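Tiltora Neighborhood Reading Room
Minutes of the members' meeting, June 2018

Present: Cyril Hartley (chair), Bujar Georgiou, Gorazd Babić, Ehab Ait Ali, Réjean Thibodeau (taking these minutes), and a good many members whose names are on the sign-in sheet by the door. Apologies came from the Després family, who are away until the fall.

Cyril welcomed everyone and thanked them for giving up a Saturday morning when the weather was so fine. He also thanked whoever brought the plum cake, which was gone before item two.

1. Minutes of the last meeting
Read and accepted, with one correction. Gorazd had been recorded as wanting fewer cookbooks. He would like it known that he asked for fewer copies of the same cookbook, and that he is very fond of cookbooks generally. Your secretary is sorry and has fixed it.

2. Money
Bujar reported $843 in the account after the spring book sale, with the printing bill already paid. He was pleased with the sale and said the boxes of mysteries went fastest, as they always do. There was a long and friendly talk about whether paperbacks should go up in price next time. Some felt a quarter is too little for a good thick novel, others said the children buy most of them and we ought to leave well enough alone. The price stays as it is.

3. The catalog
Ehab told us that the card catalog, begun in 1951 and kept up by hand ever since, has now been checked through to the letter M. The shelf list gives 4000 titles, and he suspects we own quite a few that were never written down at all (he found a lovely bird guide tucked behind the atlases, with somebody's pressed fern still inside). He would be glad of company on weekday evenings, and says anyone who can read old handwriting will be made very welcome indeed.

4. Tables for the reading room
We then got onto furniture, and stayed there a good while. Members have been asking for somewhere to spread out a newspaper or a big atlas, and Cyril is in favor of pale tabletops with a visible wood grain, which he thinks would cheer the room up on gray afternoons.
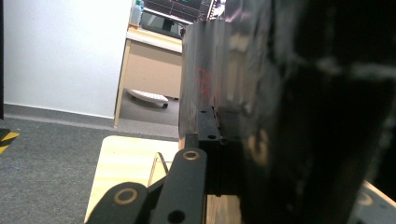
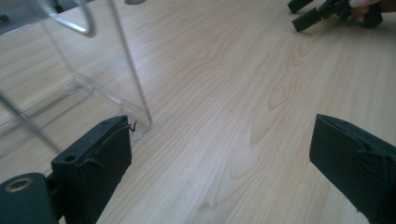
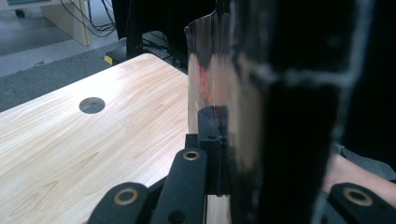
Bujar Georgiou said he liked a light table as much as the next person, but he would sooner see the money go toward lamps first, as half of us can't read the small print after four o'clock whatever we set the book down on. Several members agreed with him quite warmly. Gorazd wondered whether we might manage both if we waited until October and held a second sale, and he offered his garage for storing the boxes in the meantime. After some more back and forth it was agreed to get prices for lamps now and to come back to the tables in October.

5. Summer story hour
Story hour will run on Wednesdays at 11, outdoors if it's dry. Ehab will read for the first two weeks and Réjean after that. We still need somebody for the last week of August, and we could use a few more cushions, so please look in your closets! The small ones from last year have lost most of their stuffing.

6. Exchange with Dristitari
Cyril has had a very kind letter from the reading room at Dristitari, proposing that we lend each other a crate of novels for the winter. Everyone thought this a fine idea. Gorazd asked that nothing signed by its author be sent, and this was agreed. Réjean will write back to say yes and to ask what sort of thing they like to read over there.

7. Any other business
The front door is sticking again. Please lift the handle a little as you push. A green umbrella and one child's mitten are still on the hook in the hall.

The meeting closed at half past twelve. The next one will be in October, and the day will be posted on the notice board.

R. Thibodeau, secretary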